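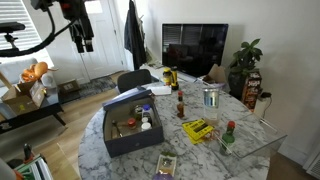 Figure 2. Collection site in a furnished living room. The arm is at upper left; the open navy box on the marble table holds part of the item set.

3.2 Gathering Demonstrations in Furnished Rooms

The Dovalden set was gathered in homes and home-like rooms so that the policy would meet ordinary furniture, window light and clutter during training. Earlier work by our group used a bare bench with a plain backdrop. Policies trained on that data did well on the bench and poorly elsewhere, and most of their failures came from reaching toward the wrong item when several stood close together.

Each site was built on a table already present in the room. Operators were told to leave the rest of the room as they found it. In the site shown in Figure 2, the background includes a sofa, a television, a potted plant and a closed door, and daylight enters through white blinds. No backdrop was used at any site, and no lamps were added.

The item set favors small kitchen goods: squeeze bottles, jars, sauce bottles, cans and flat food packages. Several items were chosen to resemble one another. The round table in Figure 2, for instance, carries two yellow squeeze bottles side by side, along with more than one small bottle with a red cap. Jars and their lids were treated as separate items, and a lid could be named as a target by itself. Open boxes and clear trays served as containers. Clear trays were kept in the set even though their edges are hard to detect in bright rooms.

An episode consists of one spoken or written instruction and one attempt to carry it out by teleoperation. The operator moved the arm through the Hindden controller, and joint positions, gripper state and camera images were recorded together. Before each episode the items were moved by hand. Operators received no fixed layout and were asked only to avoid repeating the last one. An episode ended when the operator pressed a pedal or when 24 seconds had passed.

We collected about 3000 episodes in total, of which 400 were held out for testing. The held-out episodes come from rooms that do not appear in the training portion. Failed attempts were kept and labeled as such. Episodes with missing camera images were removed before labeling.

Labels were written by the operator directly after each episode and checked by a second reader. Where the two disagreed on the name of the target, the case was passed to Vlasta Shehu for a final decision. Most disputes concerned items with similar caps, and the naming guide was revised in March to require body color as well as cap color. Labels written before that revision were read again under the new guide.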